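**Two arms, one planner: lockstep stalls when the grippers get close**

**hexkey_marlow** wrote:

Stack is two six-joint arms on a shared rail, one Nelix controller process per arm, and a planner on top that treats both as a single 12-joint group. Planning works. Execution stalls. When the fingertips come near each other over the middle of the table, both arms slow down, stop, and sit there until the watchdog fires. It happened on 71 of the last 100 runs. With only one arm inside the center zone I have never seen it.

Collision padding is 15 mm on every link. Control loop is 100 Hz. The log shows "path tolerance exceeded, replanning" over and over, 865 times in the worst run.

**tbrandt** wrote:

Your padding is too big. Two grippers with 15 mm on each means 30 mm of forbidden space between the tips, and your task wants them closer than that. The planner finds something that barely passes, tracking error pushes it over, replan, repeat. Drop the fingertip links to 3 mm and leave everything else alone.

**hexkey_marlow** wrote:

Tried 3 mm on the fingertips this morning. Better, but it still stalls, and now one arm stops first and the other follows a moment later. So padding is part of it but I don't think it's all of it.

**Gunnel Eklund** wrote:

I had the same symptom last April on a similar setup and it was timing. You said one controller process per arm. Are they reading the same clock? If each process stamps joint states on its own and the planner takes the latest from each, your combined state is never a real state. At low speed you won't notice. Near the other arm, a few milliseconds of skew is enough to trip a tight collision check.

Log both stamps side by side and subtract them before you touch anything else.

**hexkey_marlow** wrote:

Did that. Skew starts near zero and grows. By the end of a ten-minute session the right arm is 94 ms behind the left. That is a lot more than I expected.

I'm working with thin, see-through containers, so I can't just widen the gap between the tips and go around. Both grippers have to come in low over the same item, one from each side, and hold position there while the perception node decides where the rim is.

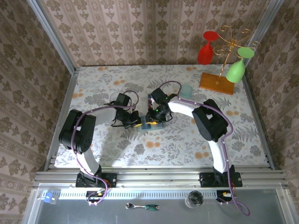

The rim estimate takes a while on see-through items, and the whole time it's thinking, the arms are holding at the exact spot where the collision check is tightest. So any drift in the stamps gets its best chance to cause trouble right then. The patterned tablecloth doesn't help the segmentation either. Depth returns on the container are mostly holes and the model falls back to color edges, and it picks up leaves as rim candidates.

**tbrandt** wrote:

Then your perception is the bottleneck and you should fix that first. Put a plain sheet down. If the hold is short the skew doesn't matter.

**Gunnel Eklund** wrote:

I disagree. A shorter hold hides the problem. With 94 ms of skew he will get bad collision checks during motion too, and those are the dangerous ones because a check can also pass when it shouldn't. Fix the clock, then look at perception.

Also, a plain sheet only tells you the model works on a plain sheet.

**tbrandt** wrote:

Fair on the false passes, I wasn't thinking about those. I'd still test with a plain sheet once, to separate the two causes. It costs five minutes.

**pell_r** wrote:

Not the main question, but do you model the cables? Anything looped around the elbow needs slack in the collision model — I use a fat capsule along each forearm. The planner kept choosing elbow-up solutions for me that were legal on paper and pulled the cable tight.

**hexkey_marlow** wrote:

No, cables aren't in the model at all. I'll add capsules.

Update, 7/5/19. Moved both controllers into one process with one read cycle, so there is a single stamp for all twelve joints. Padding stays at 3 mm on the fingertips and 15 mm elsewhere. Ran 100 cycles on the same patterned sheet and got four stalls. All four were during the rim hold.

Also did tbrandt's plain sheet test, a short batch, no stalls.

**Gunnel Eklund** wrote:

Good. For the remaining four, check whether the replan trigger is using commanded or measured positions. Nosia defaults to commanded in the version I have, and during a long hold the two can drift apart under gravity load.

**hexkey_marlow** wrote:

It's on commanded. Switching it tonight, will post the numbers.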